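08/08/2020, Virnthorpe bench notes

Day 2 with the Sutidico handheld kit, on loan until we decide whether to pay for it. The brochure says "ready in minutes." It does not say which minutes. Setup ate most of the morning, and the quick start card covers a different revision of the trigger.

Moved on to garments after lunch. Plan was 15 runs on outerwear, folding from the hem up. Got 14 logged. The other one I started without pressing record, so science will have to take my word for it.
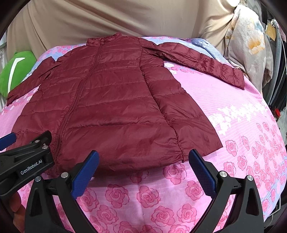

Burgundy puffer, zipper side up, fingers open just below the hem.

Puffers are a rude test and I recommend them. The quilting gives the pads plenty to pinch, then the padding springs back and undoes the fold while you admire it. Worst spot is the side seam, where the fabric bunches and I end up grabbing two layers when I wanted one. Sleeves were easy by comparison.

Gripes for the Zirkstead call:
- trigger is stiff, my hand quit before the battery did
- export tool renames every file, badly
- support plan costs extra and answers in 4 days

In its favor, the grip feels solid and calibration held all afternoon. The Zacharias kit we tried in May lost its calibration whenever a door closed.

Still to do: thin shirts, then towels. Ask about a softer trigger spring before anyone signs anything.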